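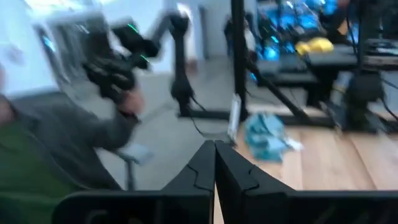
Little stool and the wood floor

Trevgate Home Forum > Shelves & Storage
2 min read · 232 views · Share (2)

shelf_happy_primo
Hello all, Primo Carbone again, the one who went on and on about floor wax last November. My question is about mugs this time! I have a short raised shelf standing on the big table in our shared workshop, light wood on a black metal frame, and I'd love it to be where everyone's cups live. Do you leave them out in a row, or is that asking for dust and broken handles?
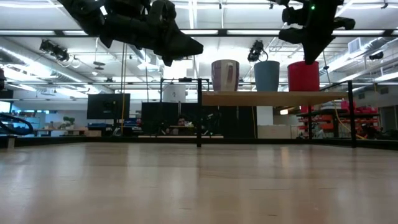

Striped mug, gray-blue cup, red cup – my row so far

maplebutter109
Oh, I like that red one! I'd leave them out. A cup you can see is a cup you'll use, and my mother kept hers that way for years (she rinsed each one before pouring, a habit I still have). I'd space them evenly though, the mug looks a bit lonely over there on the left.

Benedetti_K
Going to disagree, kindly. Open shelf in a workshop means grit in your coffee. Turn them upside down on a cloth or put them in a cupboard. I have a Lodar cabinet with doors and I've never missed the open look.

maplebutter109
Upside down traps the smell of the shelf, in my opinion. We've had this argument before, haven't we – the pie tin thread?

Benedetti_K
We have, and I was right about the pie tins too.

shelf_happy_primo
You two! I think I'll keep them upright, rinse before use, and move the mug closer to its friends. The stool stays on the floor, and I still need a home for that pale blue crumpled thing by the black pole.

flendonar_fan
Hook on the wall, done. And put the red cup on the left, where the mug is. It's wider than the gray-blue one and I'd want it away from the end I walk past.

109 people follow this topic
We use cookies to remember your settings. Accept · Manage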